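2018-09-29

Club log, continued. Arrived before the others and restarted the overnight training job, which had stopped at episode 1204 with a full disk. Deleted the March checkpoints. Should have done that weeks ago. Freed enough space to run through the weekend if the logging interval stays at 200.

Katalin Deák had pushed her changes to the kitchen environment. She rewrote the camera placement and moved the reset pose of the arms outward, so that neither gripper starts over the sink. I merged it and had one conflict, in the joint limits file, where she had degrees and I had radians. Kept radians. Wrote a comment at the top of the file in capital letters.

The task for the Sistberg round is still the microwave: reach the appliance, turn one knob, retract. Scoring counts the knob angle at the end of the episode and subtracts for contact with anything else. We have two arms available and the rules allow either. So far we use the left one only, and the right one is commanded to hold still, which it does with a slow drift I have not explained. Suspect the gravity compensation term.

Rendered the new reset before touching anything else. The microwave is in the upper left with its two knobs stacked on the control panel, the sink is to the right of it and empty, and there is a clear strip of gray counter between them. One gripper shows at the left border. The counter is smooth enough that the shadows or reflections bother me – soft dark shapes along the lower half that a vision policy could easily latch onto.

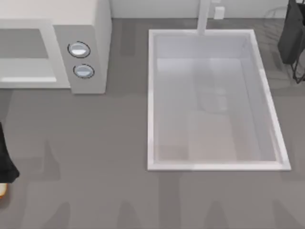 Why not train the policy on joint states alone and skip the images? The Sistberg rules move the microwave by a random offset at the start of each scored episode, and joint states carry no information about where it went.

Spent the next hour on the reflections. Lowered the material reflectance in the counter definition and re-rendered. Imani Rugemalira wants it left alone and randomized during training, on the grounds that the scoring server will use the stock material anyway. She is right about the server. I put the old value back and added a random range on either side of it. Rendering is slower now, but I did not measure by how much.

Ran the baseline policy, the one we call Porkov, on the new reset with seed 237. It reached toward the old microwave position, stopped short, and hovered. Expected, given that it was trained on the old camera. Ran 11 more seeds and saw the same thing with small variations. No knob contact in any of them.

Imani started a fresh run under the name Pultonis with the randomized material and Katalin's camera. Learning rate unchanged. Left arm only.

To do: find the drift in the right arm. Ask Rashidi's team whether their knob joint also sticks near zero – ours needs more torque to leave the stop than it does anywhere else in its range. Move the checkpoints to the other drive.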